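Extending the Service Life of Household Equipment

Readers of this blog will be aware that I have kept a register of household equipment since moving to Koltamero. The register records the date of purchase, the price paid and every repair made thereafter. It now runs to 66 entries, and a review of its contents has been overdue for a while.

The oldest item still in daily use is the Plallance chest freezer in the garage. It is 14 years old and has required one replacement door seal, obtained by mail order from Uçar. The seal arrived in the wrong colour and was fitted regardless. The manufacturer's recommended defrosting interval has been observed throughout, with one lapse during the kitchen renovation.

The Ala washing machine has been less satisfactory. Its drain pump failed shortly after the warranty lapsed, and a technician quoted almost $600 for the repair, labour and travel included. I declined the quotation and ordered the part directly for $70. The work occupied most of an afternoon and both of the good bath towels. Persons contemplating the same repair are advised to turn off the taps first -- the service manual places this instruction on its second-last page.

Small appliances form the largest category in the register. Toasters are seldom repaired in this household, and I do not propose to change that practice. Kettles are descaled with white vinegar and replaced when the lid hinge gives way.

The study has its own section, under which computers, the printer and the desk lamp are listed. Entries there record parts as well as whole machines, including power supplies, memory and drives.

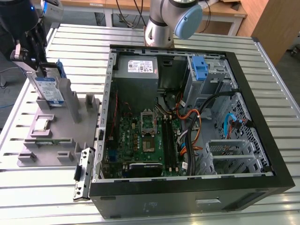

KOLTAMERO, June

The register will be carried over to a new ledger this month, the present one having run out of ruled pages. Items disposed of will be retained in an appendix -- their repair histories remain useful when a successor is being chosen. The dehumidifier is to be assessed next. Its tank float has been sticking, and I have not yet found a supplier for the part.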